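We use cookies to remember your settings and to count visits to the archive. Accept | Manage

Re: [guesthouse-owners] Washing bedspreads in hard water
From: Lyle Dunleavy
Replies: 2 | Shares: 2

Jelle Verbruggen wrote:
> We moved the guesthouse over to Nornov powder in April and since then
> the bedspreads come out stiff and a bit grey. The sheets are fine. It is
> only the heavier covers, the ones with a shine to them. I have tried
> less powder and I have tried more powder. Inga thinks it is the machine
> and wants to call somebody out. Before I pay for that, has anyone here
> had the same thing? We are on hard water, if that matters.
>
> Also, does anyone still line dry the big ones, or is it all tumble
> dryers now?

Jelle,

It does matter. I would leave the engineer for now and look at the water first. We had the same trouble at Tistano the year we opened, and I spent most of that summer blaming the machine.

Hard water uses up part of the powder before it gets to the cloth. What is left over sits in the weave with the lime, and on a smooth fabric you see it as a dull grey cast. Sheets are thin and rinse through easily. A bedspread folds up on itself in the drum and the middle of it hardly gets rinsed at all.

Run one cover through again with no powder, on the longest rinse you have, and look through the door halfway. If the water is cloudy or there are suds, you have your answer. Do that twice more and the stiffness should go. The grey takes longer and may not all come out.

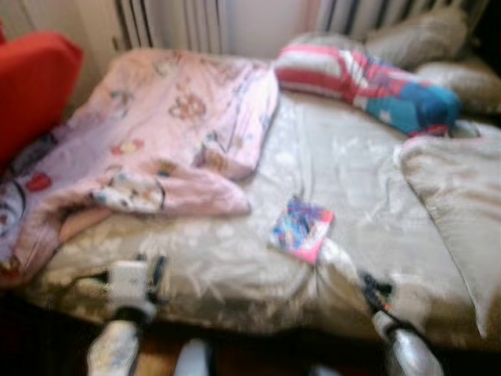
After that, wash the covers one at a time. I know that is a nuisance on changeover day. We keep ours back and do them in the evening, after the towels. Ours is a Kustix drum and the booklet gives a full load by weight, but for anything bulky I stop well before that. If you can't get your arm in over the top of the washing, take something out.

On powder, use the hard water amount on the box for sheets and towels, and half of it for covers unless they are marked. Add a separate softener for the water (the kind that goes in with the powder, which is a different thing from fabric conditioner). I would drop the conditioner on anything shiny. It leaves a film, and the film holds dirt.

Children's blankets we do cool with the coloured things, and never in with the covers. The fluff gets everywhere.

As for drying, we line dry from spring until the clocks change. Put the cover over two lines with a gap between them so the air gets up the middle, and keep it out of strong sun if the colour matters to you. In winter it is the dryer on low, taken out slightly damp and laid over a banister overnight. Ironing is not worth the time. We pull the edges straight while it is damp and leave it at that.

If you do all that and the covers are still stiff, then Inga may be right and I would check the inlet filter before ringing anyone. Ours was half blocked with grit. It unscrews by hand behind the hose. Turn the water off first.

Let us know how the rinse goes.

Lyle

Get the list digest by email. Enter your address to subscribe.
926 views | 2 comments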